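Whiteboard marker trial, Baklow room
February, 2.15 pm

Purpose: pick one marker for the meeting room boards before the next stationery order. Candidates are the Naser and the Prata, both bullet tip. Flerberg left out this round as the refills are on back order.

Method: ruled lines on the old melamine offcut, same hand, cap off for the length of each run. Barrel weighed before and after. Line length taken off the tape and totalled.

Results so far
Naser, black: 3,069 cm to first visible fade. Erases clean at 2 min, faint grey haze overnight.
Prata, black: just under 3,000 cm. Haze overnight is worse, needs spray.
Red in either make ghosts more than black. Blue not run yet.

Storage: markers to lie flat between runs. Cap-up storage starved the tip on the earlier batch and the weights were useless. Blue, red and black laid out in a row on the white desk, in front of the brown divider panels.
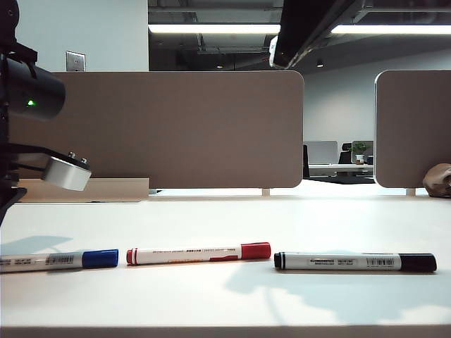
To do
Run blue, both makes.
Repeat Prata black with a fresh barrel; the first may have been old stock.
Check the colour match against the wall chart.
Order code for the grey erasers is 237, not the one on the cupboard label.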